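Closing the gripper at the right moment, and other things I spent October on

I promised back in the summer that I would write up the timing work properly, and then I kept not doing it, partly because every time I sat down to start I found something else wrong. So this is going to be long and it's going to wander a bit. Get yourself a drink!

For anyone new, I look after the software between the hand-held gripper recordings and the policy we train on them. We call the whole pile of code Fidstead. It reads the raw video and the motion log, lines them up, works out how far open the fingers are at every moment, throws away the junk, and writes out episodes in a shape the training side is happy with. It's plumbing, and I love it the way some people love their vegetable garden, meaning I'm out there most evenings pulling things up.

The trouble started with late closes. The policy would reach for something small, get the fingers on either side of it very nicely, and then wait. Just hang there for a moment, and then close, often after the hand had already begun to lift. Rosângela Barros saw it first, on a pen, and sent me a message at 6:40 in the morning that only said "it's thinking again." We all assumed it was the model. I spent the better part of a week on the model, changing how many steps it predicts at once and how many of those we run before asking again, and I got a behavior that was different without being any better.

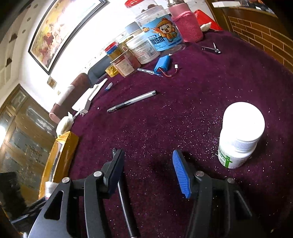
What finally sent me back to the data was plotting finger opening against hand speed for a single episode and just staring at it. When a person picks up a pen, the hand slows down, the fingers start to close while it's still settling, and the two curves overlap like a relay handoff. In our files they didn't overlap at all. The hand came to a full stop, the opening stayed flat, and then it dropped. People don't move like that, or at least Rosângela doesn't, and I have watched her do a lot of this.

The width estimate and the pose come out of two different pieces of code. Pose goes through Ramanauskas, our tracker, which is careful about time and always has been. Width goes through a little module called Rolitz that looks at the finger area in the image and gives you one number. I wrote Rolitz, so you can probably see where this is heading. I had put a smoothing filter in it ages ago to get rid of flicker when the light changed on the pads, and the filter only looked backward. It averaged the present with the recent past and then stamped the result with the present time. Every single width value was late by 85 milliseconds.

That doesn't sound like much! I didn't think it sounded like much either. But a close on something thin is over very quickly, and the policy was faithfully learning that the right time to close your fingers is a little after you should have.

The fix was four lines. I swapped in a filter that runs forward and then backward over the whole recording, which you can do when you're working offline and have all the frames in hand, so the delay cancels out. Then I reprocessed everything, and that part took a great deal longer than four lines. We had 2,255 episodes at that point. After the new pass, with a stricter check on the pose track that I'd been meaning to turn on anyway, 1,684 were left.

I went back and forth on that. It hurts to lose that many, and Rosângela (who had recorded most of them) was very gracious about it, more than I would have been. A good share of what got dropped was tracking that wandered when a big plain stretch of tablecloth took up most of the view. The tracker wants corners and print and edges to hold on to, and velvety dark cloth gives it very little. Cluttered tables do much better, so that's been a nice excuse for leaving clutter where it is.

The other thing I changed is how we cut episodes. Trusitz, our segmenter, used to start a new one whenever the fingers opened past a threshold, and with the old late widths I had tuned that threshold by feel until the cuts looked right. Of course, once the widths were on time, all the cuts were early, and I got a wonderful batch of episodes that ended just before the object was let go. I'd like the evening back that I spent on that one. The cut now needs the fingers open and the hand moving away, both, for 5 frames in a row. It's a bit slow to make up its mind, but I haven't caught it chopping off a release since.

Bottles were my favorite thing to test it on. With a bottle you get a long hold at a steady width, often with the wrist turning partway through, and a nervous segmenter will find three fake endings in there if you let it. 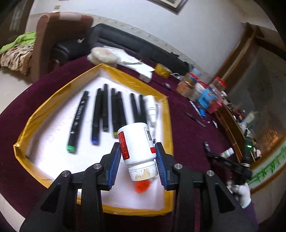 Couldn't you just have shifted the width track by a fixed amount and kept the old filter?

You could, and I did try it for an afternoon. A constant shift lines up the middle of the close well enough, but the old filter also smeared the start and the end of it, so the fingers still seemed to begin moving too gently. On big soft things I couldn't tell the difference. On pens I could.

As for the pen that started all this, the new policy picks it up with the close tucked into the end of the reach, the way Rosângela does it. It still misses when the pen points straight at the hand, and I have a theory about that involving crop size, which I'm going to test once the reprocessed set has finished copying over. I've also added a check that compares hand speed and finger opening on every new recording and complains if they stop overlapping. It has complained twice so far, both times about my own recordings.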